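Holding memory modules upright on the bench during a tower rebuild

Kenna Guthrie

I strip and refit old office desktops for Paswood, 18 in the current batch. Each tower goes on its side on an aluminum bench, and the memory comes out before the board is cleaned. At the moment the modules lie flat on an antistatic mat, which takes up space, and I keep putting them back in the wrong machine. I want a fixture plate that holds small parts on edge.

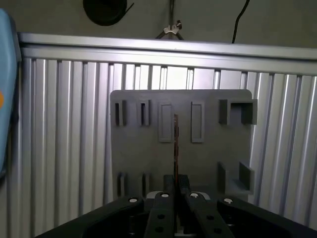

Slot width is my main question. A bare DDR3 module is thin at the board edge and thicker over the chips, so a slot cut for one is wrong for the other. The plate I have in mind is flat and dark gray, with narrow vertical slot holders at the upper left, larger raised frames in the middle and an open square holder at the top right corner. Would you cut the slots for the contact edge or for the chips? And is plain PLA acceptable next to bare contacts?

Xinyi Jin

Cut for the board edge and keep the slot shallow, so the chips stay above it. Print one test slot first and file it if needed. Plain PLA is an insulator and can hold a charge - use an ESD-safe filament, ground yourself, and handle modules by the ends. 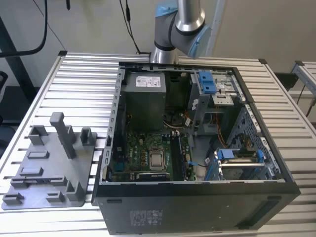
For keeping track of which machine a module came from, put the same number on the slot and on the case. Masking tape is enough. Record the original slot as well, as some boards are particular about which one is filled first.

Euan Aitken

I just use the plastic trays modules ship in. 100 of them cost next to nothing.

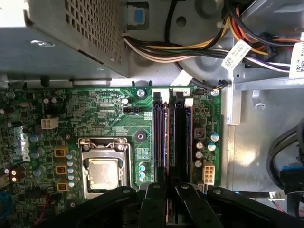 Last edited: Wednesday, August 15, 2018

Jolien Mulder

Trays work for storage, less well if you need to pick a module up by its ends. When refitting, open the latch, line up the notch and press evenly until the latch closes. Check the cables near the slots before you press - a loose one can get caught under the module.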